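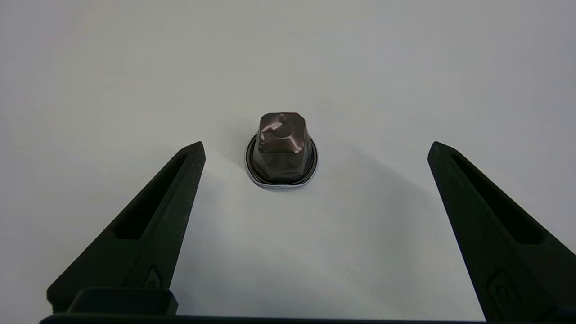 How does a robot pick something up?

Try this before you read on. Put a pencil on the table and pick it up with just your thumb and one finger. Easy, right? Now do it again wearing a big winter mitten. Not so easy! Robots have that problem all day long, and my job is to help them with it. I test robot hands.

A robot hand is usually called a gripper. Some grippers have five fingers like you, but a lot of them have only two. The two fingers open wide, the robot moves its arm until the thing it wants is in between, and then they close. Pinch!

The black pointy fingers are the ones I like best for small stuff. They get skinny at the tips, so they can reach in close to a little thing like a coffee capsule without bumping whatever is next door. We also have a wide, flat pair (my friend Rafail calls them the duck feet) and a soft rubbery pair that bends when it touches something.

So which is best? To find out, we hold a contest. Each pair gets 40 tries at the same capsule, standing on the same white table. I write down every grab, every miss and every time the capsule goes rolling onto the floor. Last April the duck feet knocked it over so often that Soudabeh started keeping a cup under the table edge to catch it!

Coffee capsules are tricky, you see. They're wider at the bottom and narrower at the top, so if the fingers squeeze too high up they can slip right off the slope. And the metal is thin. Squeeze a drink can and you'll know how easily thin metal gets wrinkles and dents. A crumpled capsule is a good test too, because the robot can't count on everything being smooth and new.

How does the robot know where the capsule is? It has a small camera up near its hand, looking out past the fingers. Imagine having an eye on your wrist! When the capsule is in the middle, with a fingertip on each side, the robot is lined up and can start to close.

Want to run your own contest at home? Get some kitchen tongs, two spoons and a clothespin. Pick one small thing that won't break, like a bottle cap, and try to lift it 10 times with each. Write down your score, then swap with somebody and see if they get the same winner as you.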